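Home / Magazine / Stage and Community
News Magazine Auditions Tickets Support us

A Part for Everyone at the Loremell Theatre
7/1/26

The Loremell Theatre in Destden opens its summer school in August with a new staging of "Kasia", the one-act play by the resident dramatist, Leonilde Salgado. Pupils aged 12 and over are invited to audition. 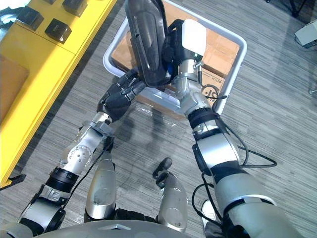
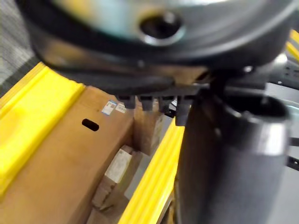
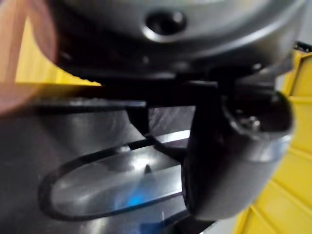
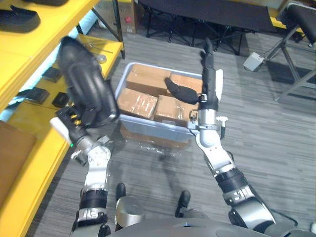

How are the parts given out?

Each applicant reads a short passage of their own choice and a page from the play. The readings are heard in groups of five, and parts are offered once every group has been heard. Applicants who are not offered a speaking part may join the chorus, which remains on stage for most of the performance.

The play follows a girl who returns to her grandmother's village and finds that the river has been moved. Salgado wrote the first version for adult actors and revised it at the request of the school. "The young people wanted longer silences," she says. "I had expected them to ask for more jokes."

Rehearsals will be held in the Aguirre Room, on the upper floor of the theatre. The room seats 53, and families may attend the final rehearsal there before the production moves to the main stage. Work on voice and movement fills the mornings. Afternoons are given to the text.

Last year's summer production was seen by 3,173 people across its full run, including two performances for local schools. The theatre will again set aside seats for school parties, and teachers are asked to book through the education office.

Audition forms are available from the box office and must be signed by a parent or guardian.

Contact the box office | © Loremell Theatre, Destden | Back to top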